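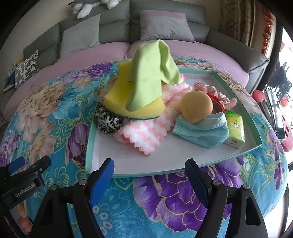 Oľga Ďurica talks fast and eats faster. We get 20 minutes with her, between the end of lessons and the start of club.

Mabuza, the school's robotics club, is teaching a robot arm to tidy up. Members collect the practice by hand, picking up ordinary stuff with a gripper, over and over. "Soft things are the worst," she says. "A sponge is fine. A towel — you grab one bit and the rest comes too."

They have 649 recordings so far and want 4000 by October. Is that possible? "Ask Sándor." Sándor Veres, who keeps the list, shakes his head and carries on typing.

The hard part, she says, is going slow. New members snatch. "You have to open the fingers early, then wait. It feels daft." Her record is 37 good grabs in one evening, then her wrist gave up.

And the competition? They came fifth last year, behind Clullora, a team she plainly hasn't forgiven. "Their arm dropped a sock adn still got points."

She is off before the last question, bag half open, shouting somthing about batteries.

675 shares | 3 comments

Oldřich P: Good luck all, sock should NOT have counted

Čestmír Sýkora: Can year sevens join?

Sándor V: yes, bring a charger

We use cookies to improve your visit. Accept | Settings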